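The Box Under the Stairs
By Nest Phillips

I only went in for the hoover bag. That's how it started, on 15th August, with the rain coming down sideways and me on my hands and knees under the stairs, and what I came out with was a shape sorter. No lid, one corner chewed (dog or child, I couldn't tell you) and a bag of blocks knotted so tightly I had to use the kitchen scissors.

My two are grown up and gone, so there's no good reason for me to have kept it. But I tipped the blocks on to the table to see what had survived and an hour later I was still sitting there with a cold cup of tea, putting greens with greens and reds with reds. I'd forgotten how nice they are to hold! A cylinder fits right into your palm and you find you're rolling it about while you think of something else.

Since then I've become a bit of a bore about wooden blocks. I've bought some, I've borrowed some, I've been given a carrier bag of them by a woman at the bus stop who overheard me. And I've got opinions, which my sister says is the real problem.

First opinion: buy small. The big chunky sets look lovely in a shop window but they take over a room, and a toddler can only carry one at a time. The smaller ones get lined up and sorted and shoved in pockets (do mind the age on the packet, though, because some of them really are too little for a baby who puts everything in its mouth). My neighbour's boy Nicholas is five and he lines his up along the windowsill in an order that makes perfect sense to him. I moved a yellow one once to shut the window and he noticed from the other side of the room.

Second opinion: the odd shapes earn their keep. Everyone has cubes. You can't do much with a star in the way of building, it's a rotten thing to put a roof on, but it's always the one they go for. Same with hearts.

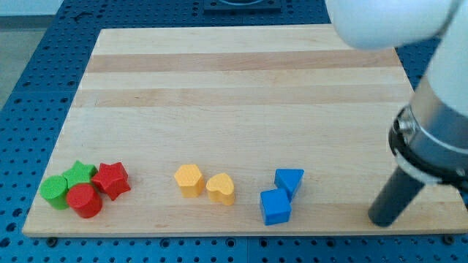
Colour is where people fall out. There's a fashion for plain blocks in bare wood, or in shades of porridge and moss, and I do see that they look smart on a shelf. I had a set like that on loan for a fortnight, from a little firm called Hemitz, and they were beautifully made and smelt of beeswax and not one of the children who came through my house wanted to sort them. Why would you? They were all the same colour. Give me a proper red and a proper yellow any day. Half the game is deciding whether the green star belongs with the other stars or with the other greens, and I've watched a four-year-old get quite cross about it.

I tried it myself, I'll admit. By colour first, which is the obvious way. Then by number of sides, and then by which ones would roll off the table if the cat came past – a category of my own that I'd recommend to anyone with a cat.

You do want something decent underneath. Carpet is hopeless, everything topples, and a glass table makes such a racket that you'll be begging them to stop by lunch. A good flat wooden board is the thing. Mine's an old chopping board with a burn on the back, and I like the stripes in the wood because the children use them as roads. If you're buying one, get it bigger than you think, so there's bare space left between the little groups. It slides under the sofa at bedtime too, blocks and all, if you're careful and the sofa's high enough. Mine isn't quite. I've lost a triangle under there and it'll stay lost until we move.

Prices are all over the place. I paid 17 pounds for a Stenex set with a drawstring bag, and I've seen something very like it for 80 in a shop with a bell on the door. My best buy was 15 pounds for a mixed tin at the Nistberg toy fair last October. It was mostly cylinders, and somebody had written on two of them in biro, but the colours had held and there wasn't a splinter in the lot.

Cleaning is easy. A damp cloth, a drop of washing-up liquid, and dry them straight away with a tea towel. Don't soak them. I soaked mine, that first afternoon, in the washing-up bowl, and the paint on the heart went cloudy and has never come back. I still use it. Nicholas says it's the winter one.

The hoover bag, by the way, was in the kitchen drawer.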